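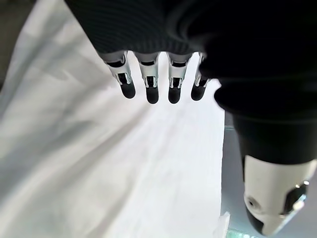 Veronika Sutter asked at our midterm review why the grasp planner needed 600 lines when a person just picks up the cloth. Fair. Most of those lines are the fold detector, which finds creases in the wrist view and proposes a pinch between thumb and one finger. The remaining 11 stop the hand from closing on the table.

Across 130 logged attempts, lighting was our main enemy: white cloth washes out and the detector reports a flawless flat plane, with great confidence. Exposure control is planned for June.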